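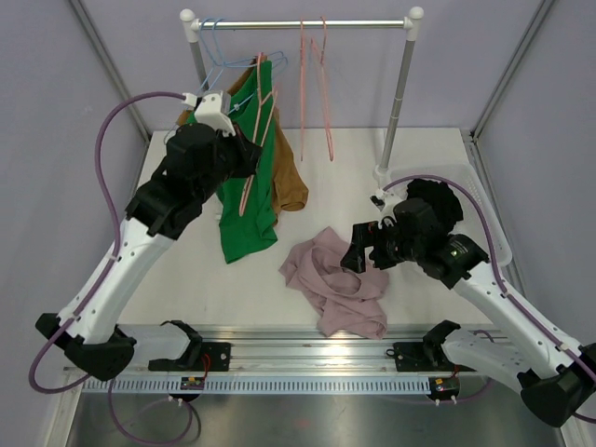
Course Materials > Household Practice > Unit 4 > Handout

Search this site Enter keywords Go

UNIT 4: HANGING THINGS UP
Notes to go with the second session. Bring these back next time, preferably unfolded.

Where we left off

Last time was drawers. The short version: a drawer forgives you. You can shut it. A rail has no front panel, and whatever you did to your shirts is on display to anyone who walks by. Most of this unit follows from that.

Terms we'll use

Bar: the horizontal part. If it sags in the middle, it is still the bar, but stop adding coats.
Post: the upright. A freestanding rack has two, and one of them always ends up behind the clothes where you can't check whether it's screwed in.
Hook, neck, shoulder: the parts of a hanger, top to bottom. The neck is the twisted or narrow bit under the hook. Pick a hanger up by the neck. People who pick it up by the shoulder get the sleeve too.
Drape: how a garment falls once you let go of it. You don't control drape. You control where the collar sits, and drape does what it likes after that.

Wire hangers

I have been asked to be fair to wire hangers. They are thin, they are cheap, and a great many fit on a short bar. They also lock together. Two wire hangers side by side will overlap, and once the loops cross you can't lift one without getting a say from the other. The fix is dull: hold the neighbor still with one hand, lift the hook straight up until it clears the bar, and only then bring it toward you. Pulling forward first is how the whole row ends up on the floor.

For anything knitted, use something wider. Wire leaves a bump at each shoulder, and you will spend the day looking as if you are about to sprout wings.

The problem of the empties

Take a garment off the rail and the hanger stays behind. Do this all week and by laundry day the empties are scattered between the full ones, hooked in both directions, swinging whenever the door opens. Every one of them is a thing to snag on.

The Londus method, which is what the old course packet used, says to carry each empty to the left end as soon as it's free. It works if you have one rail and a calm morning. The Pulby method leaves empties where they are and collects them in one go before the wash is hung. I teach Pulby. I have met the people who claim to follow Londus, and I have seen their closets.

Whichever you choose, all hooks face the wall. We will not be debating this again.

Color coding

Some households give each kind of garment its own hanger color, say blue for shirts and pink for everything else. Fine in principle. In practice the system holds until the first time you run out of blue. After that you have a green shirt on a pink hanger and a small moral question. My advice is to keep the colors if you enjoy them and never explain the system to a guest.

Order on the rail

Long things at one end, short at the other, so there is usable space under the short end. Don't mix them. A long shirt hanging in front of a shorter garment hides it completely, and you will buy a second one in June.

Leave slack. A packed rail creases everything on it, and you can't see what you own. A working test: you should be able to slide any garment a hand's width without its neighbors coming along.

If the bottom of something nearly reaches the surface below, check it again after washing. Cotton can shrink and save you. Heavy knits go the other way.

In-class exercise

Work in pairs, 4 garments to a pair, one rack. The practice racks are the Ginell ones by the window. The older Isah rack leans, so put the heavier pieces over the base and don't lean on it yourselves.

Hang all the garments. Button the top button only. Take down the second one from the left without disturbing the others, then put it back facing the same way. Swap with your partner and do it again using your other hand. It will be worse. Write down where it went wrong, in more than 7 words. Last term I received a page that said "hanger" and nothing else.

For next time

Do one rail at home. Time it if you like, though no credit is given for speed. Reading is the chapter on folding knits, skipping the part about tissue paper.

Related handouts
Unit 3: Drawers and What They Hide
Unit 5: Folding Knits
Unit 6: The Chair With Clothes on It
Supply list for the practice room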